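工作簿 修补与染线
2026年4月

接上一篇。上次写到旧染缸停了一个冬天，表面结了一层灰蓝色的皮，没有泡沫，搅下去颜色发暗。这次先写染缸，再写缝纫机和补线配色，最后是织补的试样。中间有些地方是边做边记的，顺序有点乱，不重新誊了。

一、染缸

早上进屋先开窗，再开缸盖。气味不算坏，有点像泡久了的干草，没有腐臭。用长勺从缸底慢慢提上来看，液体是墨绿偏蓝，该有的黄绿色没有出来。拿一小条白棉布浸下去，提出来就是浅蓝，放一会儿几乎没有变化，说明缸里大部分靛蓝还是氧化的状态，没还原。布条用清水一冲，颜色掉了大半。

试纸测的结果偏低，比上次停缸前记的低不少。冬天盖子没有盖严，这个要记我的账。缸口那圈木盖板受潮翘了，靠墙那一侧能伸进手指。已经把盖板换了方向，上面压了旧砖，垫了一圈棉布条。以后停缸要在盖子下面再贴一层塑料膜。

先加温。水浴的老办法，外面的大桶注热水，里面的缸坐在里头，慢慢升到30度，不再往上加。以前贪快，直接往缸里兑开水，结果底下的沉淀翻起来，两天没有清。这次就让它自己慢慢热。等的时候把石灰水调好，静置，只取上面的清液，分几次沿缸壁倒进去，每次倒完搅一圈，盖上，过一阵再测。到第三次，试纸的颜色到了11，停手。

还原剂用的是果糖，没有用保险粉。果糖慢，但屋子通风一般，做织补的人又坐在同一间里，气味能少就少。先用温水化开再加，不要撒干粉。我去年撒过一次干粉，结成糖块沉在底下，后来捞出来还是硬的，外面裹着一层蓝。

搅的方法再写一遍，新来的同事问过：棍子贴着缸壁走，一个方向，由慢到快，中间形成一个浅浅的漩，再由快到慢，棍子停住，让水自己转完，然后把棍子贴着壁抽出来。不要打水花，不要来回搅。抽棍子的时候手也要稳，带进去一串气泡，前面的功夫就折了一半。

午饭后再看，皮的颜色变了，表面有一层铜紫色的膜，拨开以后下面是带绿的茶色。勺子舀起来对着窗看，清的，有点黄。再浸一条白棉布，出缸时是黄绿，几分钟内从边上开始转蓝，中间折住的地方最后转。布条冲水，掉色比早上少得多。算是救回来了，但我不打算今天就正式染线，让它再坐一晚。

泡沫收集在一只浅碗里，留着下次加回去。碗边上干掉的那圈不要刮进缸里，已经是死的了。

缸底的沉淀还没有处理。上次讨论过要不要整缸倒出来清底，我的意见是再拖一季。沉淀层现在还不高，挂网在上面，线不会碰到。清底要停缸至少几天，而且倒进倒出又要进一次气。等到挂网的底部开始出现花斑再清也来得及。挂网的绳子倒是该换了，有一股已经起毛，颜色深得看不出原来是什么绳。

二、缝纫机

Keskinen那台老平缝机又跳针，厚缝处尤其明显，裤脚四层叠起来的地方几乎每次都跳。先按顺序查：针，线，旋梭，压脚。

针是新的，装得也正，长槽朝向没有错。换了一根粗一号的牛仔针，跳得少了，没有完全好。线换成涤纶包芯线，一样。旋梭拆下来，里面有一团蓝色的绒，压得很实，像毡。清掉，滴油，空转。再试，平的地方完全正常，厚缝还是偶尔跳。

后来看出来是压脚的问题。压脚从薄处爬上厚缝时，前头翘起来，后头悬空，布跟着针往上走一点，线圈没有形成，梭尖就过去了。老毛病，也是老办法：在压脚后面垫一块同样厚度的折布，让压脚保持水平。垫上以后连走几道，一针没跳。折布用裤脚剪下来的废料叠成，缝了一道固定，拿绳子拴在机头旁边的钩子上，用完请挂回去，别扔进废布筐。

压力也调了一下。之前有人把压脚压力拧得很紧，大概是想让它别打滑，结果送布牙在薄料上留下一排印子。现在松了一圈多，做帆布的人要用的话自己再拧，用完拧回来。旋钮旁边我用白笔画了一道记号，对齐记号就是平时的位置。

底线的张力没有动。用老方法试过，梭壳提着线悬空，轻轻一抖往下滑一小段就停，合适。

脚踏板的皮带有点松，湿天打滑的时候就是它。今天没有打滑，先不截，截短了天干又太紧。备用皮带在工具柜最下面一格，是Martti Rautiainen上次来的时候带的，旧皮带，但是没有裂。他还说那台机器的轴套该换，我听着声音也是，空转到高速有一点嗡嗡的杂音，低速没有。轴套难找，他答应回去翻一翻他自己的零件盒。 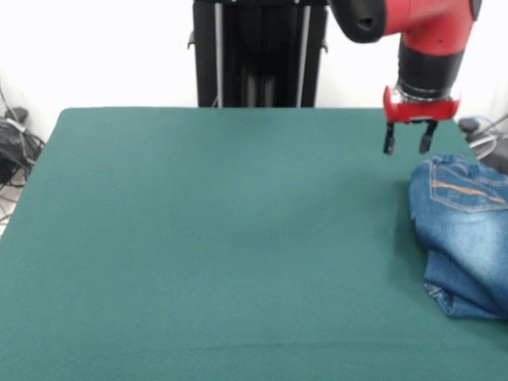
油壶里的油换过了。旧油有点发黄，闻着也不对，怀疑是去年夏天放在窗台上晒的。新油放进柜子里了，壶嘴上套了笔帽，防灰。机头的油孔一共那几个，位置都用红漆点过，漆掉了两处，补点了。提醒一句，压杆顶上那个孔最容易漏掉，漏掉以后抬压脚会发涩，这次就是。

熨斗底板上有一块焦糖色的东西，估计是谁熨粘合衬的时候没有垫布。用湿的棉布蘸小苏打擦掉了。粘合衬请务必垫布，或者用旁边那台旧熨斗，那台底板已经花了，不心疼。

三、配线

牛仔布的补线难在经纱是蓝的、纬纱是白的，穿旧以后蓝的部分又磨出白芯。用一股纯蓝的线去补，近看每一针都跳出来，远看是一块斑。过去的办法是挑一个接近的灰蓝，折中，多数人也看不出，但是洗几次之后，原布还在继续掉色，补线不掉，慢慢又显出来了。

所以从冬天开始想自己染线，用同样的靛蓝，浅浅地染，芯子不染透，磨起来也会露白，跟布一起变旧。道理是通的，做起来有几个麻烦。

第一个是线的底子。试过三种白线。普通丝光棉线太亮，染出来发贼光，和布放在一起像缎子。没有丝光的本白棉线最好，吃色均匀，但是毛，穿针费事，拉几趟就起绒。涤棉混纺只染上一半，颜色发灰，倒是很像洗旧了的布，不过强度太高，旧布本来就酥，线比布结实，过一阵会把补洞的边缘勒开。最后决定用Hemevico的本白棉线，捻度稍高的那一种，上手前过一下蜂蜡。蜡一定要薄，拉过之后用手指捋一遍，把多的蜡捋掉，再拿纸夹着熨一下。

第二个是染前的煮练。上次偷懒没有煮，只泡了热水，染出来一段深一段浅，浅的地方对着光看有点油。这次老实煮，纯碱加一点中性皂，小火，水面微微翻就行。煮出来的水是茶黄色的，倒掉，再煮一遍，水就清了。线绞要松，打的分束结用八字，宽松一点，结打紧了那里会留一圈白。留白有时也好看，但是配线用不上。

第三个是次数。靛蓝染色要浅就得用弱缸，多浸几次，每次短。图省事用强缸浸一次，颜色是够了，浮在外面，一洗就掉，手指也蓝。弱缸浸出来的色看着慢，洗过之后留得住。之前记过一张浸染次数和颜色的对照卡，现在重新排，按浅到深，挂在窗边的绳子上。不要挂在向阳那侧，上一张卡就是这么晒废的，一半褪成了粉蓝，没有办法再当标准用。

色号方面，暂时还用市售线卡做参照，最近接的几件旧裤子，大腿部位都接近338那一格，膝盖更浅，口袋下面没有晒到的地方则深得多。同一条裤子上取三处颜色，没有哪一股线能通用，一般要备浅、中、深三股，在洞的周围慢慢过渡。记得在自然光下比，灯下比出来的第二天多半要拆。窗边那盏灯的灯泡偏黄，我比过一次就上过当。

Sketivex的那批线还剩一些，色偏绿，和旧牛仔不搭，和工装布倒是合适，归到工装那格去了。标签掉了的几轴我重新写了纸条塞在轴心里，字朝外。

橙黄色的明线另说。老裤子的明线大多褪成了土黄或者烟草色，新的橙线一上去非常扎眼。茶水泡过，效果一般，颜色往褐走，亮度没有下来。用稀释的核桃皮水泡，再放到窗台上晒几天，接近得多。晒的时候要翻面，只晒一面的线缝出来会一截新一截旧。铁水不要再试了，颜色是对，线变脆，拉紧的时候断在布里，很难挑出来。

四、织补试样

试样用的是废裤片，剪了洞，边缘拿砂纸磨毛，模仿自然破口。剪刀口太整齐，补起来容易，做不得数。

先垫底布。底布选比原布薄一点的，方向对齐，经向对经向。上次有一块歪了大约9度，当时没在意，洗过以后补丁自己拧起来，鼓了一个包。底布的边不折，拉毛，免得正面透出一道硬棱。用疏针固定，针脚大，别拉紧，等全部补完再拆。

织补的走线先顺经向，一行紧挨一行，进到好布里一段再回头，每行进去的长度要错开，长长短短。齐头并进的话，受力都在一条线上，下一次破就破在那条线上，像邮票撕边。回头的地方留一个小小的线圈，不拉死，给缩水留余地。经向走完再走纬向，一上一下穿过去，纬向用白线或者最浅的那一股。

斜纹的走法今天重点试了。平纹的织补结实，但在斜纹布上看得出来，像贴了一块小席子。斜纹要每一行错一根，压二提一，下一行往旁边挪一根，慢慢出斜线。难在数不清，眼睛一离开就忘了走到哪一根。试了在纸上画格子，一行一行划掉，勉强可以。更好的办法是用两枚针，一枚带线，一枚不带线专门挑起要走的那几根经线，挑好了看一遍，再让带线的针跟着过去。错了的话只要抽出空针重挑，线还没有进去，不用拆。速度没有慢多少，返工少了。

斜向要先看清楚。旧裤子多半是右斜，有些是左斜，也碰到过断斜的。拿一条裤片正反一翻，脑子就乱了。我现在的做法是动手前用粉笔在洞的旁边顺着斜纹画一道，粉笔印一直留到补完。粉笔用白的，蓝粉有一次怎么也洗不掉。
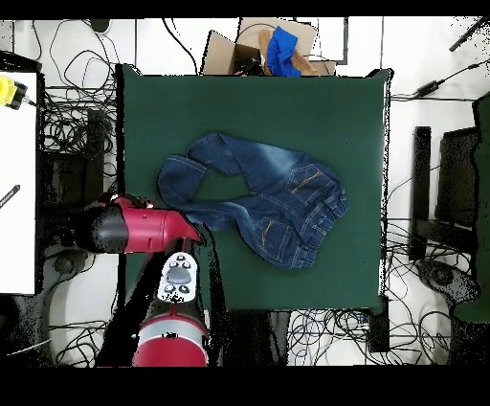
裤裆的破口和膝盖的破口要分开考虑。膝盖的受力主要是横着撑开，经线断得多，纬线往往还在，白白的一片横纱，那些纱不要剪，一根也不要剪，它们就是现成的纬线，只要把经向补进去。裤裆是磨，布整片变薄，洞可能很小，周围一大圈已经酥了，对光一照跟纱布一样。只补洞没有用，要从还结实的地方起针，补的面积常常是洞的好几倍。报价的时候要按这个面积说，别看着洞小就答应得轻。

缝份交汇的地方，四片布的缝头堆在一起，手针很难过。先用锥子扎一下再走针，顶针要戴好。这回又有一根针断在里面，找了半天，用磁铁吸出来的。磁铁放在针线盒盖子里面，用完请吸回去。断针收进小玻璃瓶，别丢垃圾桶。

机补也试了一块，用自由压脚前后走，密密的直线，快，结实，手感硬。裤裆可以，膝盖不行，一弯腿就折出印子。机补的走线要跟着斜纹的方向歪一点，比直上直下隐蔽。送布牙放下来以后，记得做完再升上去，下一个用机器的人会以为机器坏了。

试样洗了一遍，冷水，反面，平晾。结果如下，简单记：

斜纹手织补，正面隔一臂远看不太出来，近看亮度还略高，应该是线太新，穿一穿会好。
平纹手织补，平整，看得出一小块，强度没有问题。
机补，边缘略微起皱，下次底布先缩水。
自染浅色线的一块，洗后水里有一点点蓝，放白布同洗，白布没有染上。
市售灰蓝线的一块，颜色没有动，旁边原布已经浅了一丝。

没有煮练那批线也顺手试了一小块，斑驳，意外地像老布。但是不可控，同一绞线前后差太多，不打算用在客人的东西上。留了一轴，自己的围裙拿它补。

五、布料整理的一点记录

收进来的旧裤子，进门先看洗标和里面的缝边，再掏口袋，最后翻出来抖。口袋里的纸团洗过以后会粘在袋布上，干刷可以刷掉，不要用水泡。硬币袋的角上常常有一团硬的绒，用钩针掏。

有怪味的先晾，不急着洗。原色没有洗过的布，客人多半在意落色，先问清楚再下水。问的时候把可能会缩、会浅的话讲在前面，在单子上写下来。上次为了一条原色裤子的裤长来回说了很久，单子上就一个“洗”字，后来只好认了。

拆下来的旧拉链、旧铜扣，能用的洗干净放盒里。铜扣不要抛光，旧裤子配亮扣子怪得很。铆钉拆的时候反面垫一块厚皮，从里面顶，直接撬会把布撬出三角口。扣子后座生锈的，锈会往布里渗，先换再洗。

裤脚改短留原边的做法，有人问，也写一下。原边那一道磨出来的绳纹是洗出来的，重新折边做不出，所以从原边上方剪开，抽掉中间一段，再把原边接回去，接缝藏在折边上沿。关键是两边缝头劈开熨平，用木槌轻轻敲，敲到不顶手为止。裤脚上下围度不一样，直筒还好，锥形的上面比下面宽，接的时候要在侧缝处各收掉一点点，两侧匀着收。别全部收在内侧，裤腿会扭。

Drorkudier送来的那卷底布我剪了一块去缩水，热水浸，晾干，横向几乎没动，纵向缩得明显。整卷先不要用，等我抽空过一次水。已经在卷头上别了纸条。布本身不错，薄，软，染过的边不掉色，做裤裆的底布刚好，膝盖略薄了些，可能要用双层，两层的方向错开试试。

六、染缸，傍晚

收工前又开了一次盖。膜是完整的，铜紫色，拨开颜色比中午更黄一点，测得的碱度没有掉。气味也换了，干草味退了，有点甜。补了很少一点温水，沿壁，没有搅。大桶里的热水换了一次，外面裹了旧毯子，盖严，砖压好。

线绞已经煮好，拧干，装在湿布里放在盆中，明天直接可以用。染之前再泡一下清水，让它湿透，线里有气的话会把气带进缸里。手套在水池左边，那副长的有一个指头漏了，用绿的那副。

待办，想到哪写到哪：

明早先测温，再测碱，最后才开大盖看颜色。
挂网的绳子换新的棉绳，先煮一下再用。
浅中深三股线，每股先染一小绞，干透以后再比色，湿的时候比都偏深。
平缝机轴套，等Martti的回信。
蜂蜡快用完了，买块状的，不要颗粒。
窗边灯泡换白一点的。
对照卡写上染的次数和每次浸的时长，上一张没写时长，等于白做。
核桃皮水滤一遍，瓶底有渣，再放就要长毛。
六月以后屋里热，水浴大概可以撤掉，缸直接放地上，到时候再看夜里的温度。
补裤裆的那份报价重新算，面积写清楚，跟客人通个话再动针。

另外，斜纹织补用双针的方法我画了一张小图夹在这一页后面，画得不好，箭头的方向以文字为准。空针要用钝头的，尖头会劈开经线，劈开一根后面全部错位，今天为这个拆过一行半。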